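Plorker Forums > Home & Household > Laundry and Clothes

Topic: Waffle knit — does it really dry faster?

baro_bound
Posted July 16, 2018
Every shop selling waffle bedding and tops claims the stuff dries quicker than ordinary jersey. Has anyone tested this, or are we all repeating the label? I bought a Nijs throw in February on the strength of that promise and it still takes all night on the airer.

tepidkettle
Mine dries fine. More surface area, so more air gets at it. It's basic physics.

baro_bound
More surface area also means more cotton holding more water. I'd want to see it weighed before I call it physics.

mossgate16
I did weigh one, for what it's worth. Dry, the throw was 437 grams. I never wrote down the wet weight because the scales gave up, so make of that what you will.

tepidkettle
So that's half an experiment.

mossgate16
Half more than you've done.

hobnail
The spin speed matters far more than the weave. If your machine leaves things dripping, no clever texture will rescue them. I've got 2 throws, same make, and the one that goes through my sister's machine is ready hours before mine. I also don't believe the "gets softer with every wash" line. Softer than what? It was soft in the shop.

quillpen
Disagree with hobnail on the last bit. Ours went from scratchy to lovely. No softener, low heat, shake it out well first.

baro_bound
Low heat in a dryer rather defeats the point of buying something for how well it air dries — but fair enough. What about shrinkage?

quillpen
Ours lost a bit in length. The ribs pull in. Stretch it while it's damp.

hobnail
Or buy a plain one and stop fussing.

mossgate16
I'm keeping the grey. It doesn't show the dog hair as badly as the cream did, and I've yet to see any evidence for the rest of it.

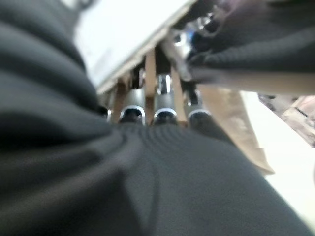 Dark grey ribbed knit, close up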